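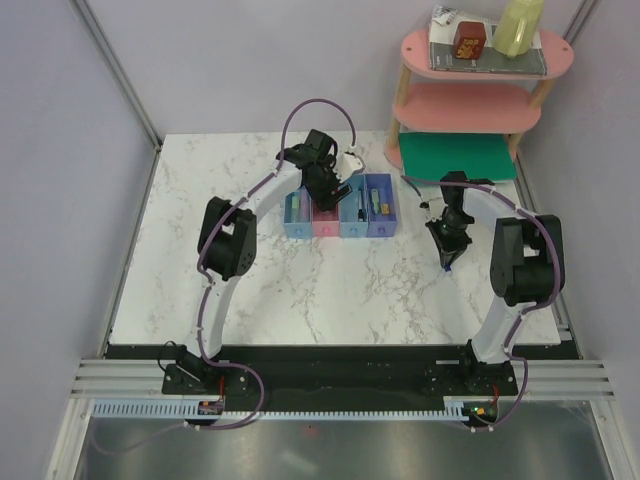 Sorting cells at work: what happened to your hours?

Home - Forums - Shop Floor - Members - Search
Last updated in June

drawerfour
Our place (Keltton, small goods returns) put in the two-arm cells this spring. The pitch was that the arms take the dull part and we move up to "cell lead." Four little open drawers, a shelf behind, small stuff goes where it belongs. I used to do that with a radio on. Now I stand next to it and wait for it to need me. Same pay. Has anybody here seen the "move up" part happen?

pm_shift_gal
No. We have the Hadent setup and "cell lead" is a sticker on your badge. Ask them to put the raise in writing and watch how quiet it gets.

Rostami_Fan
I'll take the other side. My wrists quit hurting. I did 2000 pieces a shift by hand for years and I don't miss one of them. You're both talking like the old job was a good job.

drawerfour
My wrists are fine, my hours aren't. We had six people on that line and now it's two, and the two of us get called in when it drops something. Yesenia Lozano in our office sent out a sheet saying the cell did 917 pieces on its best shift. I did 1005 on a bad one.

Rostami_Fan
It doesn't take lunch, though. Run it all night and your number loses.

pm_shift_gal
Who's there all night to pick up after it? That person's time never gets on the sheet. Ours counted every piece as the machine's, even the ones I put in the drawer myself.

urora_tech2
I set these up for a living, so take it how you want. A best-shift number from the first months says very little either way. What I'd ask for is the count of times a person had to step in. Every cell I've worked on logs that. If they won't show it to you, I'd wonder too.

drawerfour
Asked. Was told it's "vendor data."

urora_tech2
At Urora the customer can read it. Can't speak for yours, but I don't buy that answer.

Rostami_Fan
OK, that one I'll give you. Still not going back to hand sorting.

pm_shift_gal
Marleny Sánchez on our second shift writes down every stop in a notebook, time and what it was. Start one tonight. Bring it to the next schedule meeting.

drawerfour
Bought one at the gas station on the way in. First stop was at 4:10 - will post the page when it's full.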